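Prudolell packing room automation project
Progress report no. 4 to the Wieczorek fund
Reporting period: February to April

Hello again from the packing room! I said last time I'd try to keep this one shorter and I've already failed, so put the kettle on.

Where we're at

Quick refresher for anybody on your side who's new to the file. We pack mixed gift boxes and party bags out of the Nestidstead shed, 28 of us on the books across two shifts, and your grant pays for trying out small desktop arms on the fiddliest bit of the line, which is picking loose toys and putting them in cartons. The conveyor and the label printer came out of our own pocket and I'm only mentioning them where they got in the way (they did, see further down).

Since the January report we've moved the trial bench out of the storeroom and given it a proper home, with a dark mat so the toys stand out. I can't tell you what a difference the mat made. We'd been fighting glare off the old bench top for weeks and then somebody on the afternoon shift suggested trying a mat, and she was right.

What the arm does now

The job at the moment is one toy, one carton. Pick the toy up off the mat, carry it across, let go, come back. We log every try, good or bad, and we've now got 513 tries on the sheet for this period. The target in the agreement was 300, so I'm pretty chuffed with that, even if a fair few of them are the same mistake made over and over before we worked out what was going on.

Soft shapes with flat sides are going well. The plush keyrings are boringly reliable. Knobbly balls are the hard ones, and they're the ones we sell the most of, naturally. If the finger meets a ball on the side and the other finger isn't where it should be, the ball just rolls off, and then the arm closes on nothing and carries that nothing to the carton with great confidence. The Clistix control software does let us slow down the last bit of the approach, which helped, and we've been playing with coming in from a steeper angle. I'd call the balls half solved. I know "half solved" isn't one of the boxes on your form, so I've ticked "in progress".

Hardware has been fine on the whole. One servo went noisy in March and we swapped it from the spares kit. We've also changed how we clamp the base, after it worked its way sideways over a long afternoon and threw all our positions out. Checking the clamp is now on the start-of-shift list, next to checking the tape gun.

What it's changed for people

This is the part you asked me to write more about, so here goes.

The first thing is that nobody's lost hours over it. I promised the crew that before we plugged anything in, it's in the agreement with you, and it still stands. What has changed is what the hours look like. The picking station used to be a full shift of the same reach and grab, and it was the station everyone tried to swap out of. We now rotate it in two-hour blocks, and whoever is on trial bench duty comes off the line for that time. Sore wrists still get mentioned at handover, but I'm hearing it less. I don't want to claim that for the arm, mind you. The rotation alone might have done it, and we probably should have tried it years ago.

The second thing is who has taken to it. I'd assumed it would be the younger ones who grew up with games. Some of them like it well enough, but the keenest people have been our longest-serving packers. They know how every toy behaves when you pick it up, which ones slide and which ones snag, and that turns out to be the knowledge the job needs. Two of them now run the bench by themselves, including editing the pick positions, and they've written their own cheat sheet, which is much better than the one I wrote.

It hasn't all been sunny. The evening crew felt left out early on because all the training was happening in the mornings, and they told me so, fairly loudly. We ran a second round at 4 pm during changeover, so both crews could come, and that's taken the heat out of it. A couple of people would still prefer to have nothing to do with the thing. That's fine by me and I've left them on the line where they're happy.

There's also the question of pay. If someone is setting up and minding a machine, is that still a packer's rate? I've raised it with our head office and I don't have an answer yet. I'd like to have one before we go any further, and I'd rather you heard that from me now than read it as a surprise in the next report.

What went wrong

The label printer. It shared a power board with the bench and whenever it warmed up the arm would give a twitch. It took us ages to twig. Separate circuit now, paid for by us.

The spare gripper fingers came late, and the first batch had the holes in the wrong spot. The supplier replaced them at no charge but we lost the best part of a fortnight.

And I underestimated the paperwork. The try-by-try log is useful, but filling it in by hand after each attempt was driving everybody up the wall, so we've cut it to a tick, a cross and a short comment. If you need the longer version for your own records please yell out and we'll work something out.

Money

We're a bit under on equipment and a bit over on training hours, mostly because of that second round. I'd like to shift the leftover equipment money across to cover it. The spreadsheet is attached with the change marked in yellow, and I won't move anything until you've given the okay.

Next three months

Get the balls to a point where the crew trusts them. Try two kinds of toy on the mat together. Start trialling beside the live line for one block per shift, with a person packing next to the arm and able to stop it. Sort out the pay question. I'd also love to have someone from the fund out for a visit if you're up this way, and the bench crew would be very happy to show you around it (they've been practising their speech).

From the bench:

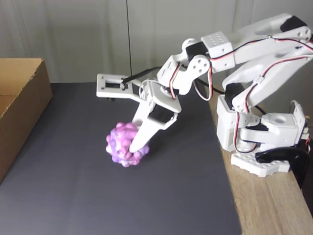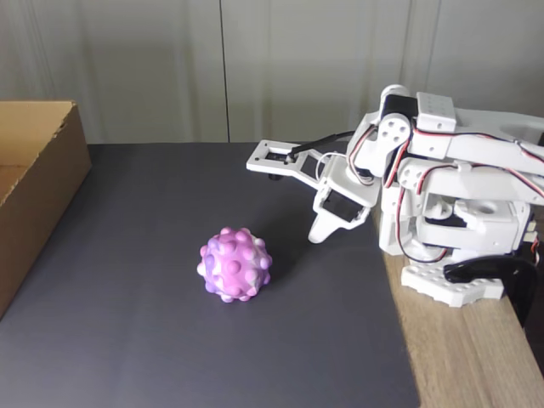
The arm and one of the knobbly balls on the trial bench mat. In the first photo the lower finger is touching the ball, and in the second the gripper is clear of it.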